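4. What we bought, and what we would buy again

We get asked about money more than anything else in this paper, so I've given it a section of its own. My background is in running a lab, and I'll admit I enjoy a good purchase list more than I should (my co-authors skim this part, I'm sure). The numbers come from our order book as it stood on 10/7/21, and the later additions are in the appendix.

4.1 Arms first, everything else after

Our first budget was almost all arms. We asked Gritard and Codeck for quotes on a pair, and both came back with an arm price that looked fine and a list of extras that didn't. Mounting plates, spare finger pads, longer cables, an extra stop button – each one is small, and together they ate 37 percent of what we had set aside for the whole station. We went with Gritard in the end. The Codeck arms had a nicer controller, but the wait for spare parts was longer and I didn't want a bench sitting idle over a broken connector.

Grippers were a separate argument. We wanted the same model on both arms so that one box of spares would cover either side, and I'd still fight for that today. Two fingers do everything our tasks ask for. Figueroa makes a lovely hand with many more joints, and we had a loaner for a while, but it cost more than the arm it was bolted to and I spent my evenings recalibrating it!

4.2 The table and the frame

I put the table down as furniture in the first draft of the budget, and that was a mistake. A table for two arms has to be stiff, and it has to take a frame at the corners. We got ours through Pornov, who cut the aluminum to length and shipped it flat. Putting it together took two of us a long afternoon, plus a second one when I found I'd ordered the wrong brackets. Cable handling got no line in the budget at all, and if I were starting over it would get a generous one.

The surface matters too. We picked a matte brown covering to keep glare down, and it's cheap enough to replace when it gets scuffed. Figure 3 has the station with a block task laid out on it, a small blue cube and a gray block with a square opening in its top.

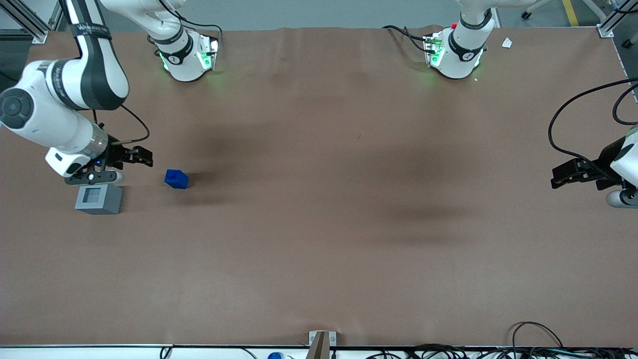
Figure 3. The two-arm station with the block task.

How long should a lab plan for between placing the order and running the first task?

Plan for 24 weeks if the arms and the table come from different suppliers. Our arms were the slow part, and the frame couldn't be drilled until we had the real base plates to measure against. Add a little more if your order goes in during December, when our purchasing office more or less stops.

4.3 Running costs

After the first year the spending gets dull, and dull is what you want. Finger pads and cables make up most of it. The service contract is the one big item left, and we dropped it after two years and put the same amount into a parts shelf – a spare gripper, a spare wrist cable and a bag of the right brackets this time.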